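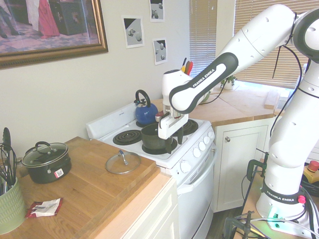
How many times must a person show a robot a kitchen task before it can be repeated? With the new release of our teaching software, a common task needs 19 demonstrations, given by hand or by remote control.

Gradenham, May 18, 2020. Tuvlow today announces the second version of Ardeleanu, its software for teaching robot arms by demonstration. The operator can hold the arm and lead it through the motion, or stay at a desk and move it with a hand controller. Both kinds of recording are stored in the same format and can be mixed in one training set.

The first version, which we presented in February, needed around 80 demonstrations for a task such as moving a pot from one burner to another. Many customers told us that this was too much work for one person in one day. We have therefore changed the way in which the software treats pauses and small corrections of the hand. These moments were earlier removed, and now they are kept and used for learning.

The release also includes 200 recorded demonstrations of cooking and tidying tasks, made at our test kitchen in Brestham. Customers may use them as a starting point and add their own recordings. Opening and closing of the gripper can now be edited after the recording, without the need to repeat the whole motion.

Ardeleanu 2 is available from today. For present customers the update is free of charge.

Contact: Tuvlow Press Office, Gradenham | © 2020 Tuvlow. All rights reserved. | Back to top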